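Stukow Wood Words
A README for the word list, version 2

Thank you for stopping by! Stukow Wood Words is a list of 2,462 everyday words and sayings that people use when they talk about wood, gathered from old shop letters, sale notices and family recipe books (you would be surprised how often a recipe book wanders off into shelf repair). It comes as one plain text file, one entry per line, with tabs between the fields.

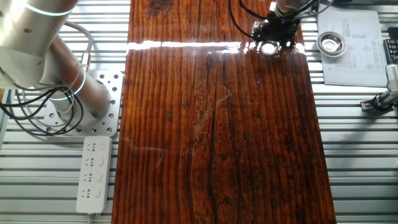
Arm, base and power strip at the worktable.

Each entry has the word, its meaning, a sample sentence and the source. The sources are Brodedia, a set of scanned letters, and the Carvalho notices, which are shorter and much harder to read. Spelling is left just as we found it, so please don't fix "varnnish" for us, as tempting as it is.
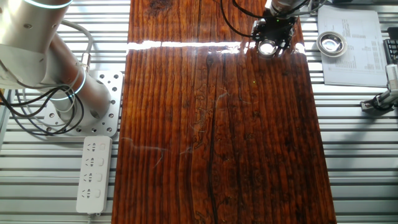 By the Stukow word list team

The entries for grain, cracks and knots are the fullest, and they were a joy to put together. Joinery is thinner, and we would love more of it. If you load the list with Jadex, set the line width to 80 or the longer sayings will wrap in odd places.
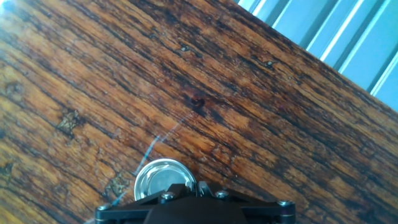 Vol. 2, p. 80

You are welcome to use the list in class, in print or in your own projects, as long as you keep the source field. Corrections go in the file called changes, newest at the top, and we read them every March.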